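Favix Gripper Kit: Set-up Guide
Section 2. Fitting the gripper and first pick

1. Park the arm above the table and switch off power at the Sikon controller.
2. Offer the gripper up to the wrist flange and tighten the screws evenly.
3. Push the cable plug fully into the wrist connector. Leave a loose loop between plug and gripper so that the wrist can turn.
4. Restore power and load program 103.
5. Close the fingertips on the rim of a light basket. Use low force for openwork plastic.

CAUTION: Keep hands away from the fingers while the arm has power.

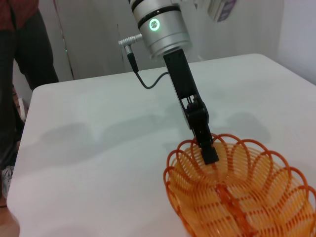
Yasuo Oda writes that the guide should put the cable check before the first pick, as he had to stop halfway through and re-route his. The order will change in the March issue. Until then, turn the wrist slowly through its full range by hand control before step 5 and watch that the cable does not pull tight.

NOTE: Code 269 on the pendant means the gripper has not been found. Switch off, reseat the plug and start again from step 4.

6. Lower the basket to the table, open the fingers and raise the arm clear.
7. Save the position under a new name. Program 103 is overwritten at each update.

Spare fingertips are sold in pairs under the Stilto name.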